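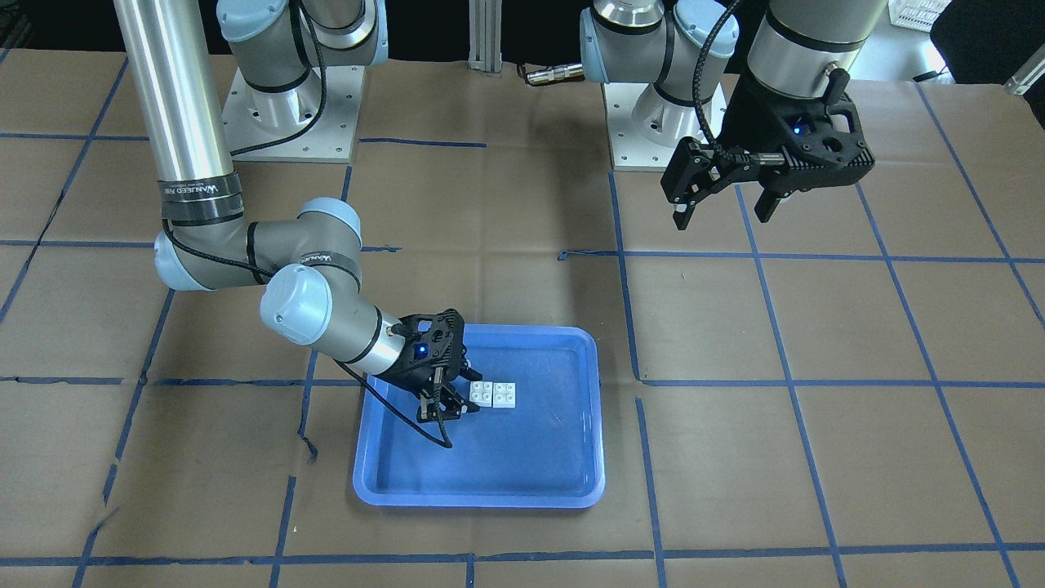 Wajid Baloch wrote in to ask if he really had to take the wheels off to check his brake pads, or if a flashlight through the spokes would do. Fair question! You can see the outer pad that way on a lot of cars, but the inner one hides behind the caliper, and the inner one is very often the one that wears out first. So yes, Wajid, the wheel comes off. I did mine in April and again last week after a long drive out to Piltcombe, so it's all fresh in my head.

What you need: a jack, two jack stands, a lug wrench, a torque wrench, a flashlight and a cheap set of pad gauges (mine are the Lashari ones, color coded, nothing fancy). Wheel chocks too. I used bricks for years and I'm not proud of it.

1. Park on flat, hard ground. If you're doing the front, set the parking brake and chock the rear wheels.

2. Crack the lug nuts loose while the tire is still on the ground. Half a turn is plenty.

3. Jack the car up at the point shown in your owner's manual, then set it down on the stands. Never work on a car that's only on a jack, not even for a quick peek.

4. Take the wheel off and slide it flat under the sill.

5. Turn the steering so the caliper faces you. Most calipers have a window in the back where you can see both pads against the rotor. Slip the gauge in beside the friction material — don't count the metal backing plate, which is where a lot of people go wrong and think they have loads left.

6. Write it down. I keep a notebook in the glove box with the mileage and all the readings. My last entry is 3427 miles after the new pads went on, and before that there's one at 743 from when I got nervous about a squeak (it was a pebble behind the dust shield).

If you're down to 3 mm I'd order pads now. At 2 mm I wouldn't put it off any longer, and if your manual gives a higher limit, go with the manual. I paid $29 for a front set from Jorndale, and they've been quiet so far. The Homunov ones I had before dusted up my wheels like crazy.

Look at the rotor while you're in there. Light lines are fine. A deep groove you can catch a fingernail in, or a blue patch, means you should get it measured.

Wheel back on, nuts snugged by hand in a star pattern, car down, then torque them to the number in the manual. I check mine again after a day or two of driving — then do the other side, even if the first one looked great.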